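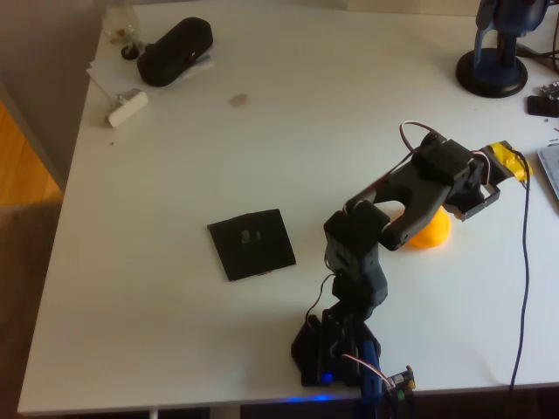 Ticket 221 — Vitisetti table, white top, brown mark that won't come off
Opened by: Marianna Górecki
Assigned to: Bronisława Bednarek, Wieczorek Home Care
Status: waiting on customer

Marianna wrote:
Hello, and thank you in advance to whoever gets this one! We have the white Vitisetti table and on the whole I'm very fond of it, it's bright and easy to work at and everybody who comes by ends up leaning on it. But there is a small brownish mark on the top that I can't shift. It isn't near the edge, it's out in the open part where your eye goes straight to it. I keep papers and a zippered case on that table, and a glass jar whose lid spends more time off than on (my fault), so it could be any of a dozen things. Tea is my first guess. I've tried a damp cloth and then dish soap, and the mark got paler at one side and stayed put at the other. I'm nervous about scrubbing. What is safe?

Bronisława replied:
Hi Marianna, thanks for such a full note, it saves me a lot of asking. Please don't scrub yet, and keep the rough side of the sponge well away from it. Two things would help me. Can you feel the mark with a fingernail, or is it perfectly smooth? And has anything ever been stuck down in that spot, tape or putty or a label? Old glue picks up dirt and goes just that color.

Marianna wrote:
Smooth on the pale side, very slightly draggy on the other. No label that I remember, but tape does get used at that table, so I can't swear to it. I also have a bottle of Jonico spray under the sink, the one for floors. Would that do?

Bronisława replied:
Draggy is good news, I think you have some residue there on top of a light stain. I'd leave the Jonico for the floor, please. Try this instead:

Clear the papers and the case right off, and put the lid back on the jar.
Lay a cloth wrung out in warm water over the mark and leave it for 19 minutes. (My colleague says 20, we've never settled it.)
Wipe with the flat of the cloth, no circles.
Mix baking soda and water to a thin paste, dab it on with a fingertip, wait five minutes, wipe, rinse, dry.

If there's any color left, stop there and write back — I'd sooner send you a sachet of the Grurnden cleaner than have you go at it a third time and dull the finish.

Marianna wrote:
Warm cloth done, and the draggy part has gone completely! There's still a faint shadow if I crouch down and look toward the window. Haven't done the paste yet, I was out of baking soda. Will get some tomorrow.

Bronisława replied:
Lovely, no rush at all. I'll keep the ticket open for 22 days so you don't have to start over. Let me know how the paste goes, and check the shadow once the top is fully dry.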